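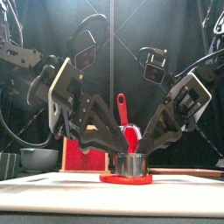
Cloudy ring on metal cups, and what to dry them with
Kitchen and Cleaning > Dishes and Cookware
3062 views

pangaribuan_h
Posts: 343

I have a short metal cup, straight sides, no handle, that I use every day for water and sometimes for measuring rice. It's from a set of four by Pritia, sold as stainless. Over the winter all four picked up a cloudy ring on the inside, maybe a finger's width up from the bottom. It doesn't come off with dish soap. If I rub it with a dry cloth it fades and then comes back after the next wash.

Our water is hard. I had the same thing in the kettle and descaled that in February, no problem. What I don't know is whether it's safe to use kettle descaler on something I drink from, and whether the ring is coming from the washing or from how I dry them. I let them stand upright on a folded cloth overnight. The cloth is red, washed many times.

Haziq

tinandtowel

That's scale. A little water runs down the inside after you rinse, collects at the bottom, and dries there. Turn them upside down and you'll see a lot less of it.

For what's there already, white vinegar and warm water, half and half, fill past the ring, wait 20 minutes, rinse, wash with soap, dry by hand. Kettle descaler would work too but I wouldn't bother with it for a cup.

marge_in_dayton

Agree on the scale, don't agree on upside down. Upside down on a flat cloth traps the damp air inside and mine smelled like a wet basement. If you're going to invert them they need to be on a rack with air under them. On a cloth, leave them standing up and wipe the inside first.

tinandtowel

Mine go upside down on a cloth every night and don't smell of anything. How thick is your cloth?

marge_in_dayton

Terry hand towel folded in two. So pretty thick, I'll give you that.

tinandtowel

There you go. Mine is a flat weave dish towel, one layer. Terry holds a cup of water all by itself.

ellsworth_kitchen

I'd use citric acid before vinegar. No smell, cheaper if you buy the powder, and it works faster on scale. One teaspoon in a cup of hot water. I do my cups, the sink strainer and the shower head on the same afternoon and then I'm done for two months.

And do not scrub with anything rough. I had one cup where I got impatient and went in with 1000 grit wet paper because somebody on another board said that was fine enough. It took the ring off. It also left a dull patch that catches scale worse than the rest of the cup, and I've had it for years now looking like that.

pangaribuan_h

Thanks all. I tried vinegar on two and citric acid on the other two so I could compare. Both took the ring off. The citric acid ones took less time, under ten minutes. The vinegar ones needed the full 20 and I had to go over one spot with a sponge. Inside they all look the same now.

So that leaves the drying. I wiped one by hand and left lint all over the inside, little threads you only see when you hold it up to the window. I wonder if the cloth is the problem. It's soft and it soaks up water well but it sheds.

bettinasfarm

Old cotton sheds. Two choices, a linen towel or a microfiber one. Linen takes a few washes before it absorbs anything but after that it will outlive you. The Farkano glass towels are okay, I have six and they've been through the washer more times than I could tell you.

Keep the old cloth for under the dishes. Doesn't matter if it sheds there.

nocturnalbaker

Microfiber. I don't know why this is even a discussion. Linen pushes the water around.

bettinasfarm

It pushes it around for the first five washes. After that it doesn't.

nocturnalbaker

I gave mine a lot more than five. It went in the rag bag.

bettinasfarm

Did you use fabric softener?

nocturnalbaker

...yes

bettinasfarm

Well, that's what happened to your linen.

ellsworth_kitchen

Softener ruins microfiber too, for what it's worth. It ruins anything you want to soak up water with. Same goes for dryer sheets.

curtisw

Can I ask something slightly different. I see people put their cups and bowls out on a table or a board to dry, all over the place, and I never have the room for it. How many things do you all have out at one time? I live in one room with a two burner stove and I wash up three times a day so nothing piles up, but then there is always something damp sitting out.

pangaribuan_h

Not a lot here either. I got rid of most of my small stuff when I moved and what I kept is a mix of things that don't match. Pink plate, a light blue plastic bowl, a couple of cups, the wooden box that my father gave me. I line things up toward the back of the table and keep the front clear for the white board, and that way I have somewhere to work while the rest is sitting there.

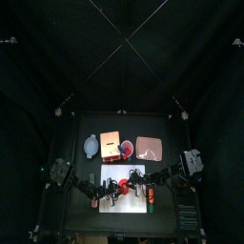
The plastic pieces are the slow ones. Metal you wipe once and it's done, but plastic holds drops no matter what you do, and the plate has a lip that the water sits against. I've started leaving it tilted for an hour and then wiping the corners. The wooden box doesn't get washed at all, only a barely damp cloth on the outside and then a dry one right after.

I reuse plastic bags too, and those are worse than anything else in the kitchen for drying. If anybody has a way to do bags that doesn't involve them hanging off the faucet I'd like to hear it.

curtisw

That's about what I own. Toward the back is a good idea, I've been putting them in front and then reaching over them with a knife in my hand.

For bags, wooden spoon standing in a tall jar, bag over the spoon, open end down. Two bags per jar if you use two spoons. Takes up no room at all.

marge_in_dayton

I turn bags inside out and wipe them with a towel. Takes ten seconds a bag. Then they go in the drawer. I have never hung one up in my life.

tinandtowel

You can't get the corners that way.

marge_in_dayton

You can if you turn it inside out, the corners are on the outside then.

tinandtowel

They're still folded over at the seam. Water sits in the seam. I used to do it your way and the bags got black spots along the bottom after a month or so. Switched to the spoon method and haven't had it since. And I would not put meat in a reused bag in either case.

marge_in_dayton

I don't put meat in them. Bread and carrots.

rosalindk

On the wooden box - is it sealed? I had a small one for toothpicks and it went gray on the bottom from being set down on a wet counter. It wasn't the wiping that did it, it was standing in a puddle I hadn't noticed. A dry coaster underneath fixes that. If it's bare wood, a little mineral oil once or twice a year. Borkowska sells a food safe one in a small bottle which is plenty for a box that size, but drugstore mineral oil is the same stuff for less money.

pangaribuan_h

I think it's varnished, it feels a bit smooth. I don't want to oil it if it won't soak in. I'll put something dry under it.

rosalindk

If a drop of water beads up and stays beaded, it's sealed. Leave the oil alone in that case, it'll sit on top and get sticky and then it collects dust.

hank_and_dot

Coming back to the cups. Is there any reason not to use a metal polish on the inside? I have a tube of Fultico cream I use on the faucets and it takes off water marks in one pass and they stay off for weeks.

ellsworth_kitchen

Read the tube. Most of those say not for surfaces that touch food. The reason the marks stay off is that it leaves a film behind and you don't want to drink off that.

hank_and_dot

Just went and looked. It does say that, in very small print on the crimped end. Okay, faucets only.

nocturnalbaker

Baking soda paste if you want shine. Fingers, no sponge. Rinse it twice or your coffee will taste odd.

bettinasfarm

Baking soda doesn't do anything for scale, though. It'll take off tea stains. You need acid for scale. People mix the two together and get a lot of fizz and a cup of salty water.

nocturnalbaker

I said for shine.

bettinasfarm

Fair enough.

curtisw

Does anyone here have a water softener or a filter jug, and did it stop the ring? I rent, so it would have to be a jug.

rosalindk

Filter jug helped with my kettle. It didn't do a thing for the cups, and that makes sense if you think about it, the last water that touches them is the rinse water from the tap. You'd have to rinse them with filtered water, and I'm not doing that.

tinandtowel

Same experience. My jug has a counter on the lid and I was going through a cartridge every six weeks. Stopped buying them. Wiping the cup is free.

pangaribuan_h

Update after three weeks. I bought two of the linen towels and put them through five hot washes before using them, no softener. The first couple of days they were not great. Now they're good and there's no lint. Cups get rinsed, shaken out, wiped inside, and then stand upright on the old red cloth. No ring on any of the four so far.

I tried one upside down for a week to be fair to tinandtowel. No smell, but it did leave a faint line around the rim where it touched the cloth. It wiped off.

The spoon in a jar works for bags. I had to put a few marbles in the jar to keep it from tipping over.

tinandtowel

I get the line at the rim too, now that you mention it. Never cared enough to wipe it.

marge_in_dayton

Five hot washes before you can use a towel. I'll stay with my terry.

curtisw

How long did you leave the citric acid in, the ones that took under ten minutes? I've got a cup that's pretty far gone, white most of the way up, and I picked up a bag of the powder this morning.

ellsworth_kitchen

Start with 15 minutes and hot water, then look. If it's still white do it again with a fresh batch. Two short soaks do more than one long one in my experience, the acid gets used up.

curtisw

Will do. Soaking now.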